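Workshop > Blog > Robots

Posts Projects About Contact

Getting the mug cell to behave

December 15, 2020

I promised Shirley Haworth I'd write this up back in April, when we first got the little cell going at Stockdale, and of course I've put it off until everything needed doing again (sorry, Shirley!). So this is the long version, with a cup of tea beside me and the dog asleep on my good notebook.

The job is simple to say. The arm goes up to a mug on a rack, gets its fingertips either side of the body and takes it away. We work it all out in simulation first, and I've come to love that part, because a clumsy approach on the screen costs me nothing but a bit of pride. Kelly Wragg built the first version of the model on the Prekport software, and she was very patient with me while I learned where everything lived.

When I open the cell up after a break I always start with the tool centre point. It's dull work, but if that's out then everything after it is out too, and you can lose a whole arvo fiddling with the approach angle when the angle was fine all along. After that I slow the arm to 20 per cent and step it in, one waypoint at a time, with my nose practically on the monitor.

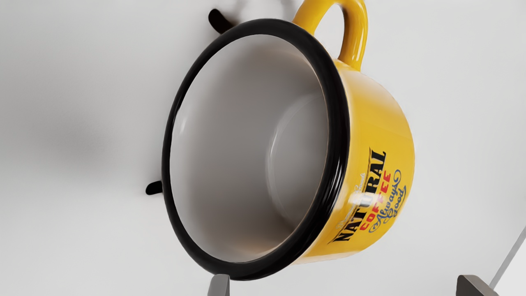
Do you need to redo the waypoints every time the fingertips are changed?

Usually only the last couple, near the grasp. If the new tips are the same length, correct the tool offset first and run the old path slowly before you touch anything else.

The yellow mug has become my favourite for this, with NATURAL COFFEE and Always Good printed on its side. I've set the gripper opening to 41 millimetres for the pre-check and let it widen from there, and I save a copy under a new name at each stage. I learned that one the hard way, after I wrote over a perfectly good Trorketti file and had to ring Kelly in the middle of her dinner.

Next up is the real arm, which is due for its grease at 600 hours and has been making a sort of grumbly noise at the wrist. I'll pull the cover off, have a proper look at the belt and let you all know how I get on.

Contact | Copyright Stockdale Workshop Notes | Back to top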